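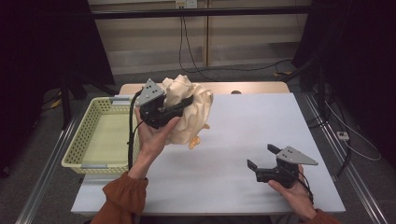
Robots will be doing all the tidying by the time I'm ten, Elsa Strand wrote to us, so why should I learn it now?

Good question, Elsa! Short answer: not yet. Sorry. Keep picking up your socks.

Long answer. Lots of machines already work at home. A dishwasher washes dishes. A washing machine washes clothes. But who puts the plates in? Who pulls out the wet towels and folds them? You do, or a grown-up does. The machine does one job, in one box, the same way every time.

Tidying up isn't like that. Tidying is a hundred little jobs.

Try it. Pick up a wooden block. Easy. It stays block shaped. Now pick up a stuffed toy by the ear. It flops. Grab it by the tummy and it squishes and looks like a diferent toy. Your eyes and fingers sort that out so fast you don't notice. A robot has to work it out. Where is the toy? Which bit do I grab? How hard? Too soft and it drops. Too hard and — well, poor toy.

Then the basket. You have to get the toy over the side, let go, and not have a foot caught in your gripper.

Cloth is even worse. A T-shirt on the floor can land in more shapes than you could ever draw. Where's the sleeve? Where's the neck? You had years of practice getting dressed. Robots need practice too, lots of it. One way is for a person to hold the robot's "hands" and do the chore themselves, while the movements get saved so a computer can learn from them. Slow work. Do it once, do it again. Maybe 1,000 times for one chore.
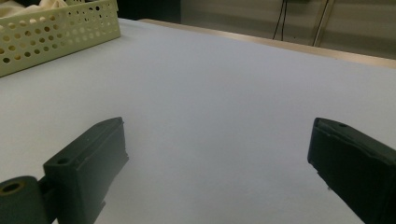 Two gripper fingers and a basket. You have ten fingers — lucky you.

So what about shops and warehouses? A bit easier there. Boxes have flat sides. Shelves stay put. No dog runs off with the boxes. Some robots carry shelves around all day, and some floor cleaners drive themselves up and down the aisles. But a bag of oranges with a hole in it? Somebody gets called over.

Words to know
Gripper: the part of a robot that grabs things.
Chore: a job around the house you would like someone else to do.
Sensor: a part that lets a machine see, feel or hear.

Try this at home
Put on thick mittens. Use only your thumb and one finger on each hand. Now put 9 soft toys in a basket, then fold 2 T-shirts. Ask a friend to time you. Now do it agian with your eyes shut (sitting down please).

Hard? Thats what a robot is up against.

Got a question about machines? Get a grown-up to help you send it in. Next time Sixten Magnusson wants to know if a robot can butter toast.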